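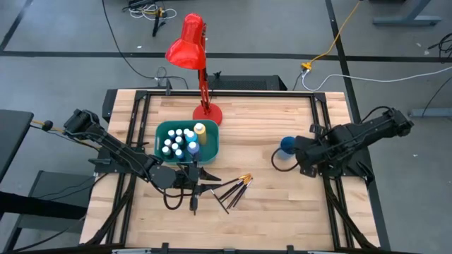 The red lamp on the butcher-block top, teal tray beside it

Wononton Home Forum > Lighting > Desk lamps: warm bulb or cool bulb?

brollybrew
Fri 6 August
I've had a jointed lamp like that one for years, always with a warm bulb. Last night I put in a cool white Dolano because it was on offer, and now my evening crossword feels like a dental appointment. Do I persevere or go back?

kekana_keith
Go back. Cool white is for garages and people who iron their jeans.

mothproof
Disagree. I sew, and under a warm bulb navy and black are the same colour until you get outside. I've been to a funeral in the results. Cool for work, warm for sitting about.

brollybrew
It's a crossword. The squares are already black and white.

tuppence76
How old are your eyes, if you don't mind my asking? Mine are 76 and they'll take all the light they can get, whatever colour it comes in. You may want a brighter bulb and be blaming the wrong thing.

brollybrew
41, and I did mind slightly.

kekana_keith
Check the label inside the shade before anyone talks you into brighter. Mine has a limit printed in there that I found after I'd browned the paint.

mothproof
That was the old hot sort though, wasn't it? LEDs draw next to nothing.

kekana_keith
It was. I still check. You may call it superstition — I call it having repainted a lamp.

larderlight
Brollora do a bulb that switches between the 2 if you flick it off and on. Mine was about a tenner. It does mean every power cut changes the mood of the room.

brollybrew
Ordered one. The Dolano has gone in the cupboard under the stairs, where it can bother the hoover.

mothproof
I'd have had that off you for the sewing room.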